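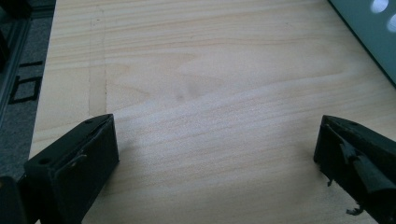 February, afternoon session, started 14:10

Hand-held demos for the wiping and pick-up set. Yuxi Shao on the gripper, me logging, Junhao Guo joined for the second half.

Target for the Wulari set is 1,000 demonstrations. Today we added 22, of which 6 are marked for review. In four of those Yuxi started closing before the recording tone. The other two I want Wanting Lei to look at before we decide.

Pad on one finger is in a bad way. Lining torn near the tip, with a shred hanging down below the finger. Stopped there. I don't want the policy learning from grasps where one side slips and the other doesn't. Spare pads should be in the Zonow drawer. Junhao could only find the old thickness, so the fitting waits until Ludmila Vrabec is back with the key to the other store.

Glare. There is a bright band of reflected light across the middle of the board and the grain nearly disappears in it. Tracking dropped out twice this afternoon, both times with the gripper low and pointing at that part. Could be the glare, could be that plain wood gives it too little to hold on to. To separate the two: same path, same speed, once with the overheads on and once with them off.

There is also a faint grey smudge near the centre of the board. Try a damp cloth. If it stays, leave it and write it in the set notes so the Tang people know about it when they get the data.

Shiuli Samarakoon asked whether we should slow the approach. Played back a few of mine and a few of Yuxi's, and mine are clearly slower over the last stretch. Agreed to keep both for now and tag by operator.

To do
Fit new pads, both fingers, then redo the width calibration
Lights on/off comparison
Wanting to check the 2 open ones
Copy today's files to Skistamness before the disk fills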